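Navdale Home & Workshop Forum
Surfaces and Finishes > Butcher block: oil it or seal it?

gristlemill
Posted 13 Mar 2022

I have inherited a butcher-block top from a kitchen that got remodeled into something gray. It is headed for the garage to be a workbench. My brother-in-law says mineral oil. The man at the Wornden store says polyurethane, and he also says I need 4 coats, which he happens to sell. I paid $780 for new garage shelving in November and my appetite for further spending is small. What do people here put on theirs?

plankton_sr
Oil. You can sand out a bad spot on an oiled top after breakfast and be done by lunch. With poly you get to strip the whole thing and think about your choices.

dovetail_denier
Disagree with plankton_sr, as is traditional. Oil is for kitchens. In a garage an oiled top soaks up every drip of motor oil, paint and coffee you own, and then it looks like a map of somewhere unpleasant. Water-based poly, two coats, satin. Skip the store's other two.

plankton_sr
Mine has looked like a map for years and it still holds things up.

mrs_sawhorse
Has anyone tried the Cevora hardwax? My sister used it on her desk and now brings it up at dinner.

gristlemill
I looked at the Cevora. The can was small and the price was not.

lint_trap
We have both sorts of top at the shop I help out at, the striped butcher block and a plainer pale one.
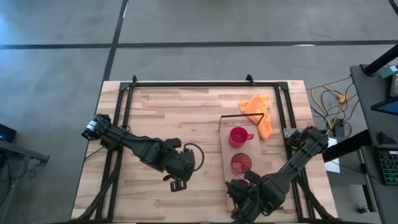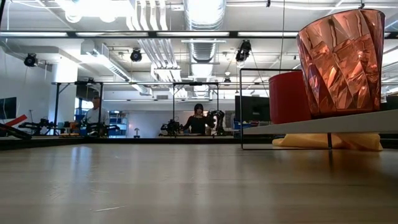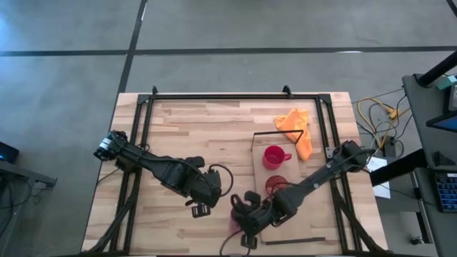
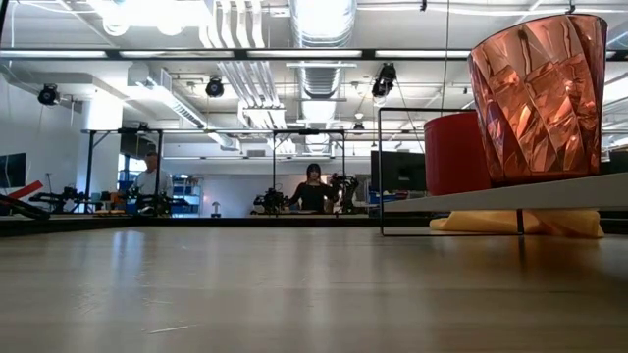
REPLIES, PAGE 2

dovetail_denier
I like the stripes. The pale one has scratches on it in the last shot, which I would like entered into evidence for whichever side I am on.

plankton_sr
Everything gets scratches. The question is how much you cry about it. What's the finish on them, lint_trap?

lint_trap
No idea. They were like that when I started, and the one person who might know has moved away and does not answer messages about varnish.

mrs_sawhorse
That copper cup is gorgeous. I would put one on my shelf and never drink out of it.

gristlemill
Can we come back to my garage? It gets damp in there. The top already has a slight cup to it, the bad kind, and it rocks if I lean on one corner. Does the finish matter for that?

dovetail_denier
It matters a lot, and so does the underside. Whatever you put on top, put the same on the bottom and the ends. People seal the pretty side, leave the bottom bare, and then write in here asking why their bench turned into a canoe.

plankton_sr
For once I agree with the denier. Also use slotted holes when you screw it to the base so the wood can move. I drilled mine tight and it split with a noise that brought the dog in.

chisel_me_timbers
Put a sheet of hardboard over it. When it gets ugly, flip it. When both sides are ugly, buy another one. I have never oiled or sealed anything in my life and I sleep fine.

dovetail_denier
This is a finishing forum.

chisel_me_timbers
And I have finished.

mrs_sawhorse
If it's already cupped, lay it hollow side down on a few sticks in a dry room for a couple of weeks before you do anything to it. Mine came most of the way back. A Chaudhry belt sander took care of the rest, along with a strip of the porch railing, but that was operator error.

gristlemill
All right. It's on sticks in the dining room, where it has been noticed. Plan is two coats of satin poly on every side, slotted holes, and hardboard over the end where I do the messy stuff. The man at Wornden will be getting less of my money than he hoped.

plankton_sr
See you back here when it starts peeling.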